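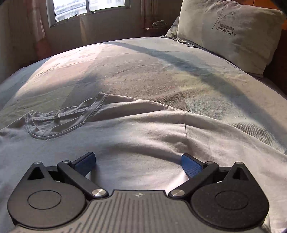
Issue 38, page 9

Radby Racing will run two cars at Amolbridge in July, its first touring car entry since the team closed its old workshop. Zainab Wike and Yaw Ansah will share the driving — both tested last week on a damp track.

"The car turns in well but we're losing time on the brakes," said Wike, who completed 958 km over the test.

Team manager Hjørdis Hedlund expects new pads before the next outing. Ansah switches to the second chassis then.

Last updated: 21 April 2024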